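I bought the Stępień blanket in December, when our bedroom was hitting 63 degrees by midnight and I was going to bed in socks and a hoodie. Three months in, I have opinions!

First, the basics. It's a knitted wool throw-slash-blanket from Skiltusden, sold in a twin size and a queen size, and I got the queen. It's heavy. Not weighted-blanket heavy (I tried one of those, the Cillen, and felt like I was being parked on), but heavy enough that it stays where you put it. The knit is chunky without having those giant loops that catch on your toes, and it hasn't pilled much except along one edge, where I tend to grab it and yank.

Warmth is where it wins me over. I used to sleep under a comforter plus two fleece things, and now it's the comforter and this, and some nights I kick the comforter off completely. It breathes a lot better than fleece does. I don't wake up at 3 a.m. sweaty on one side and freezing on the other, and that alone was worth most of the price to me.

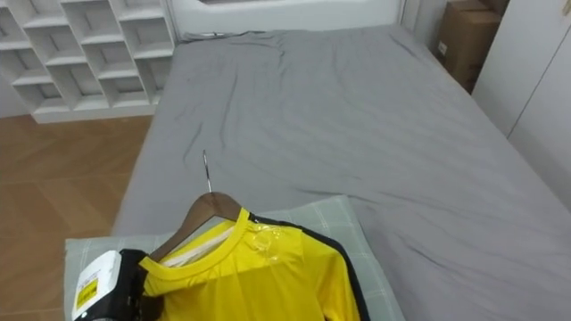 Now the washing, ugh. The tag says hand wash cold and dry flat, and have you ever tried to dry a queen-size wool blanket flat in an apartment? I did it once, over two towels and the entire living room floor, and it took the whole weekend. Since then I've been airing it out on the balcony and spot cleaning with a little wool soap. If you have a dog who drools, or kids who eat toast in bed, I'd think hard before buying this one.

It also shed like crazy for the first couple of weeks. Little fuzzy bits on my pajamas, in the lint trap, in my coffee one morning (don't ask). It has calmed down a lot, but you'll want a lint roller.

I did compare it with the Barnalov, which a lot of people recommend and which costs less. I had that one for a week and sent it back. Softer out of the bag, sure, but it's thin, and it slid off the bed every single night.

Would I buy the Stępień again? Yes, though I'd wait for a sale and I'd get the darker color. Four stars, and the missing one is for laundry day.

300 likes
Share
Comments (63)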